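Small Parts Storage for a Shared Work Table
Project report, design module, Istdale
Submitted 10/31/24

1. Why we chose this subject

In our study room at Istdale there is one wooden table which everybody uses. Beads, screws, small balls from games and similar things stay on it, roll away and are lost. In April our group decided to study how such very small things can be put away quickly, and what kind of container helps with this. We named the project Curkora.

2. The table and the cover

First we worked directly on the wood. Small things were difficult to see there, and they rolled easily when the table was touched. Later we put a large white sheet over the table. It covers nearly the whole top, with only a narrow piece of wood left free at the far side and at the near side. The red balls we used for the trials can be found on it at once.

3. The container

Our container is a cream-coloured box with rounded edges and an open arch at the front. A clear drawer comes out of this arch. The top of the box is flat, so a ball can also be put there for a short time.

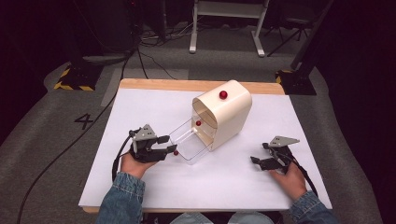 The clear drawer was the part we discussed most. Two of us wanted a drawer in a solid colour, which looks calmer on a table. But with a clear one the user knows what is inside before opening it fully, and we kept it for this reason. The weak point is the front lip. If a ball is let go a little too early, it stays outside the drawer and must be picked up again.

4. The trials

Each trial had the same steps:

Spread the sheet and pull it flat with both hands.

Place the box near the middle and pull out the drawer.

Put the balls into the drawer one after another, then close it.

Take the box away and look over the sheet for anything left behind.

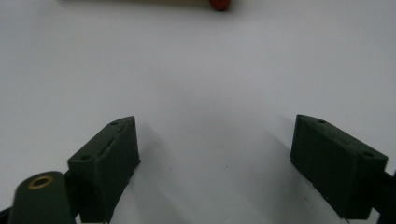 5. What we learned

We did 8 trials on 2 afternoons. In 6 of them all the balls were in the drawer at the end. In the other trials a ball rolled behind the box, where it was hidden from the person sitting at the table – we had not thought of this before.

Folds in the sheet also made a difference. A ball stops in a fold, and this can be useful, but the drawer does not slide well over it.

6. Next steps

We would like to try a lower front lip and a thicker sheet. We also want to repeat the work with flat things such as buttons, which behave differently from balls and are harder to lift from a smooth surface.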